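The launderette in Mondholm opens at six in the morning, and by seven the service-wash shelf is usually half full. The man who runs it has been there 16 years. He took the lease when the place was called Finida and kept the name because the sign was in good order and a new one would have cost more than a dryer.

He agreed to talk on a Friday afternoon, which he says is the slack part of the week. We sat on the bench by the window and he got up several times to give people change.

"Most of what I do is other people's bedding," he said. "Duvets, mattress covers, the big stuff that won't go in a machine at home. People think it's shirts. I hardly see a shirt."

The prices are on a card by the door. A service wash is charged by the bag, and he does not weigh anything. He tried scales in his first year and gave them up after too many arguments about wet towels. 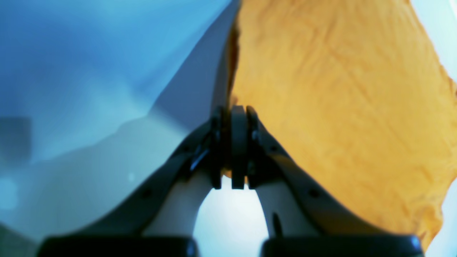
Modise

He grew up in Grolport, where his mother took in washing for two guest houses. He learned to fold from her, on the kitchen table, and he still does it her way — sleeves in first, then thirds, then over. He has no patience with folding boards.

"She could do a fitted sheet so it lay flat in the cupboard. I can do it, but it takes me longer than it took her. She'd have the next one in her hands before I'd found the corners."

Before the launderette he drove a van for a linen hire firm, collecting from hotels along the coast. The job taught him about stains. Wine is easy, he says, if it gets to him within the day. Fake tan is hard. Candle wax depends on the cloth, and he will not promise anything on silk.

He bought the business with savings and a small loan. It had 3 dryers, one of which did not heat, and a row of washers that the last owner had mended with parts from each other. The first big bill was for the drains. He remembers the figure, £2000, and the fact that the plumber wanted it before starting.

"I thought that was the end of it. I'd been open five weeks. I rang my mother and she said put the money in the drains, people can't wash without drains. So I did."

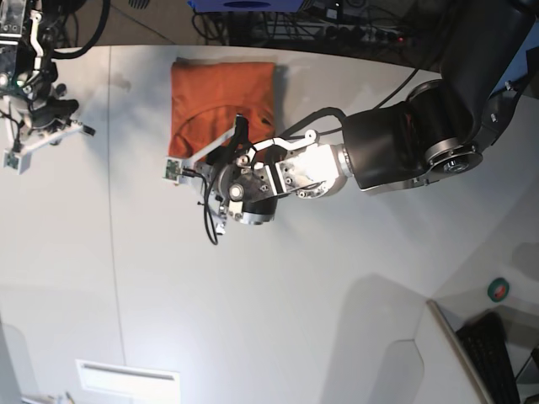 Folding is the part of the work he likes best, and the part customers notice. He does it standing up, at a pale table at the back, with the radio on. He reckons that anyone can wash clothes but that a bag handed back creased will not come in again. Bright colours are kept apart from the whites until the last moment, even when they are dry, a habit left over from the hotel work. An orange cloth folded into a rough rectangle on a white table, with one corner turned and rumpled, is the sort of thing he would shake out and start again. "It takes ten seconds. If the corner's off, the whole pile leans, and then it goes over in the bag."

I asked what had changed. The machines use less water, he said, and the powder has mostly given way to liquid, which he dislikes for the mess it leaves in the drawers. Fewer students come in now that the flats have washers built in. More people come with pet bedding, and he keeps one machine for that and runs it empty afterwards.

Gas is the main worry. His bill for April was £548, and he put the dryers up by 20p to meet part of it. Two customers complained. Both still come.

"You can't hide it from people. They can see the card. I'd sooner they grumbled to me than went off without saying."

He has been asked whether he would open a second shop, in Grolport, where the old launderette by the harbour has closed. He went to look at it in the winter. The floor was sound but the boiler was finished, and he did not like the thought of driving between the two.

He takes one week off a year and shuts the shop while he is away. A notice goes up a fortnight before. Last time a woman brought in four duvets the night before he left, and he stayed until eleven to get them dry.

"She was very nice about it," he said. "She brought me a cake, after."

A dryer had stopped by then, and he went over to empty it.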